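Phuthong Catalog Text Corpus: data card

Summary

The Phuthong Catalog Text Corpus is a set of part descriptions taken from printed and typed catalogs of electrical control components. It holds 2,070 records in Thai and English. Each record pairs a short product heading with the body text printed under it. The corpus was prepared for work on term extraction, spelling normalization and bilingual glossary building. It contains text only.

Maintainers: Duangjai Boonchu (text and annotation), Pongsak Thammasiri (conversion scripts). Glossary review by Ratree Klinhom.

Source material

The text comes from 33 catalogs and supplements issued by Lallar, a distributor of panel hardware. Pages were scanned flat, run through character recognition and corrected by hand. Headings cover pushbuttons, selector switches, pilot lights, contact blocks, terminal strips and enclosures. Price lists were left out. So were order forms and back-cover address blocks.

Catalog layout changed several times over the run. Early issues put the heading in the left margin; later ones set it above the body text. The field "layout" records which pattern applies (values: margin, above, mixed).
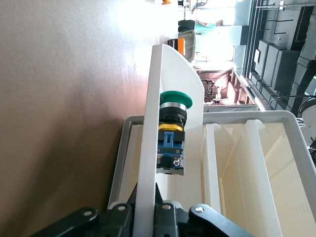 Supplement 33, p. 14

Fields

id: integer, unique, not reused after deletion
issue: catalog or supplement number as printed
page: page number as printed, string, because some inserts are numbered 12a, 12b
lang: th, en or both
heading: product heading, original spelling kept
body: body text, line breaks removed, hyphenation rejoined
layout: see above
note: free text from the annotator, often empty

Files are UTF-8, tab separated, one record per line. Tabs inside the original text were replaced by a single space. Quotation marks are literal and should not be treated as field delimiters. Several spreadsheet programs get this wrong on import; set the quote character to none.

Annotation

Two annotators marked component terms in the body text. Duangjai Boonchu marked the Thai, Brisa Galindo the English. Records in both languages were marked twice and differences settled by discussion. A term is the longest noun phrase that names a single part: "mushroom head pushbutton" is one term, "pushbutton with contact block" is two. Color words are included only when the catalog uses them to separate one part number from another.

Older issues use "collar," "locking ring" and "mounting nut" loosely, sometimes for the same part number. These were not merged. The glossary file lists them as separate entries with a cross-reference.

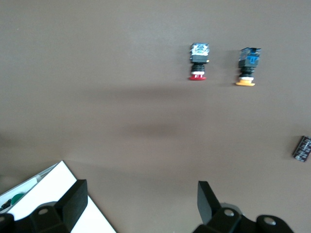 Does the corpus include part numbers?
Part numbers are kept wherever they occur in the heading or body, but there is no separate field for them.

Splits

No official split is supplied. Many descriptions were reprinted from one issue to the next with one or two words changed, so a random split will leak. Split by issue, or use the script group_reprints.py, which assigns near-identical bodies to one group.

Known problems

Three records have an empty body. The remaining 2,067 have at least one complete sentence. The three are kept so that page order can be rebuilt.
Thai tone marks were lost in parts of the typed supplements and restored by hand. Some restorations are guesses and are flagged in "note."
Bodies longer than 3,000 characters were cut at the last full sentence before that limit.

Changes

The September release fixed page numbers for the inserts and removed duplicate ids left by the Jarnoreck import tool. Field order is unchanged.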